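Le grand air à 689 euros

Chaque été, on nous ressort la même promesse : marcher va nous réparer. Cette année, elle porte un nom, Fallalach, et un tarif, 689 euros les quatre jours, refuge compris, hors transport. La brochure parle de « déconnexion profonde ». À l'arrivée, on vous demande de télécharger une application pour connaître l'heure du dîner.

J'ai voulu savoir ce que valait le sentier. Le tracé existe, il est même plutôt beau dans sa partie haute. Il suit surtout d'anciens chemins de bergers que n'importe quelle carte indique et que l'on parcourait jusqu'en juin dernier sans rien demander à personne. Depuis, 400 piquets bleus ont été plantés, et l'on recommande vivement un guide.

Reste l'argument de la sécurité, qui justifie tout, du forfait secours à la location d'un GPS de randonnée. 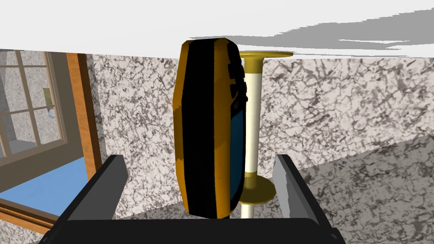
Une lectrice, à qui je m'en ouvrais, m'a répondu que j'avais la mémoire courte : avant le balisage, on se perdait bel et bien dans la combe nord, et payer pour dormir au sec ne lui semblait pas un scandale. Soit. Je note tout de même que la combe nord ne figure pas dans le forfait de base. Il faut ajouter 185 euros.

Le modèle vient d'ailleurs. Plorkville l'a essayé avant tout le monde, avec des résultats que l'office du tourisme juge excellents et que les deux cafés du bourg, eux, attendent toujours. Les marcheurs arrivent en navette, repartent en navette et pique-niquent avec le panier fourni. Quant aux bienfaits sur le sommeil, vantés à chaque page, je n'ai pas réussi à obtenir l'étude dont ils seraient tirés.

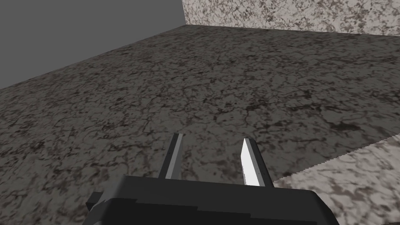 On m'a promis le document deux fois. J'ai reçu un questionnaire de satisfaction, à remplir avant le départ.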